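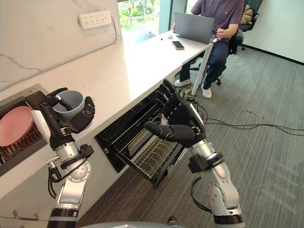

About us

Stuvon fits and looks after small kitchens in workplaces. We build the counters and drawers, put in the racks and shelves, and come back afterwards to keep them in order if a client wants us to. Most of our customers are offices with one shared kitchen and no canteen. We also work for a few clinics, two dance schools and a printworks.

We have been going for 31 years and there are 32 of us. The workshop, the stores and the office are all in one building on the Wornier estate.

How the firm started

Marites Belmonte set up Stuvon after several years of managing office moves. The desks and phones would be planned to the last detail, and the kitchen would be a worktop, a sink and whatever cupboards were left over from another job. Within a month there were cups on the windowsill and plates drying on a tea towel. She began by offering one thing only, a base cabinet with proper drawers for crockery, and sold the first four to a firm of surveyors on Durnon Street. One of those cabinets is still in use. We replaced the runners on it last August.

For the first few years the cabinets were made by a joiner in the next village. When he retired we took on his machines and his apprentice, Nazar Prokopenko, who now runs the workshop.

What we make

Counters. Ours come in one depth and any length up to the longest we can get through a door. White is the usual choice and we keep it in stock. Other colours take longer. Long counters are popular in offices where the kitchen shares a room with desks, as the far end gets used as a place to sit with a laptop whether or not anyone planned it. We now ask about this at the first visit and leave that end clear underneath, so there is somewhere to put your knees.

Drawers. We fit pull-out drawers under the counter in preference to cupboards with shelves. In a cupboard the things at the back are forgotten, and people end up kneeling on the floor to look for a bowl. A drawer that comes right out lets you see everything from above. All our drawers are full extension and are tested in the workshop with more weight in them than they should ever have to carry.

Racks inside drawers. A wire rack in the drawer holds plates on edge, one to a slot, so they can be lifted out singly and don't chip each other. Cups and mugs need more room and go at the front or in a drawer of their own. The racks lift out for washing.

Racks on or beside the counter. Even where there is a dishwasher, something always gets washed by hand. We fit a draining rack near the sink and size it to be slightly too small for the whole office's crockery, which encourages people to put the dry things away.

Wall panels and sockets. Behind the counter we fit a wipe-clean panel, plain or with a marble look. Sockets go on the wall above it, away from the sink and high enough for a kettle plug to be reached without moving the kettle. The electrical work is done by Didenko, a contractor we have used since our second year. They certify everything and the certificate goes in the client's folder.

Cups and plates

We supply crockery as well, though you are welcome to keep your own. The stores hold 700 or so pieces at any time in grey, white, pink and a dark green. The shapes are the same across all the colours so they fit the same racks.

We settled on a small range after trying a large one. When an office has six kinds of mug, they don't stack, they don't fit the slots and people argue over the good ones. Some clients give each team a colour. Others mix them, and that works just as well.

If a plate or a cup breaks, you can order one. There is no minimum order on crockery and we don't charge for delivery when we are coming to you anyway.

How a job goes

Someone from the office rings or writes to us. We arrange a visit, which takes an hour or so, and we like to come just after lunch when the kitchen is at its worst. We measure up, look at where the water and waste pipes run, and ask a few people what annoys them. The answers are very often about the bin.

After the visit we send a drawing and a price. The price covers the cabinets, counter, racks, fitting and removal of the old units. Plumbing and electrics are listed separately so that you can see what they cost, and you can use your own trades for those if you prefer.

Cabinets are built in the workshop and arrive assembled. Fitting a kitchen along one wall usually takes two days, and we can do it over a weekend if the office can let us in. The noisy part is the first morning. We cover the floor, take our packaging with us and leave the water on overnight wherever we can.

On the last afternoon we fill the drawers with whoever is going to look after them. This sounds like a small matter, but the place where a thing goes on the first day tends to be where it stays. Cups go nearest the kettle. Plates go nearest the rack or the dishwasher. The drawer furthest from everything is for birthday candles, spare batteries and the cake knife, and we would suggest not fighting that.

Looking after it

A third of our customers have a care plan. Under the plan we call four times a year to tighten fixings, clean and adjust the runners, check the seals around the sink and replace any rack whose coating has worn through. We also empty and wipe out the drawers, and take away chipped crockery.

Between visits there isn't much to do. Wipe the counter with a damp cloth and ordinary washing-up liquid. Don't use bleach on the marble-look panels. Lift the wire racks out once a month and rinse them. Close drawers with a hand and not a knee, and if one begins to drag, ring us before it gets worse – it is nearly always a crumb of something in the runner.

Customers without a plan can still call us out. We keep parts for every drawer we have fitted in the past 20 years, and for older ones Nazar can generally make something that will do.

People

Marites Belmonte still does many of the first visits herself and signs off every drawing. Nazar Prokopenko is in charge of the workshop, with eleven cabinet makers and two apprentices. We take a new apprentice most years, and applications open in spring. You don't need previous experience but you do need to be able to get here by half past seven.

There are four fitting teams of two. We try to send the same pair back to a customer each time, for repairs as well as new work. The rest of us are in the stores, on deliveries, in care visits or in the office.

The staff kitchen at our own building was put in 14 years ago and has been altered five times since, mainly to try things out. The full-extension drawers were tested there first, and so was a corner carousel that we decided not to sell. Visitors are welcome to open everything.

Materials and waste

Our cabinet boards come from two suppliers, both within an hour's drive. Offcuts big enough to use become drawer dividers. Smaller pieces go to a neighbour on the estate who makes nesting boxes, and the sawdust is collected on a Friday.

When we take out an old kitchen, we sort it at the workshop. Sound doors and worktops go on the rack by the gate, free to anyone who wants them. Sinks and taps are cleaned and passed on if they work. What is left goes for recycling where it can.

Where we work

We cover everywhere within 70 miles of the workshop. For care plans the distance is shorter, 40 miles, as we need to be able to reach you the next day. If you are a little outside, ask anyway. It depends on who else we are visiting nearby.

Visiting and contact

The showroom is at the front of the building, with three counters set up at different lengths and a wall of drawers. It is open on weekdays from nine until half past four, and you don't need an appointment to look round. If you would like to talk through a plan with someone, please ring first, and bring rough measurements and a few photographs of the kitchen as it is now. There is no need to tidy it beforehand.

Parking is at the side of the building. Deliveries should use the rear gate on the Wornier road, which closes at four.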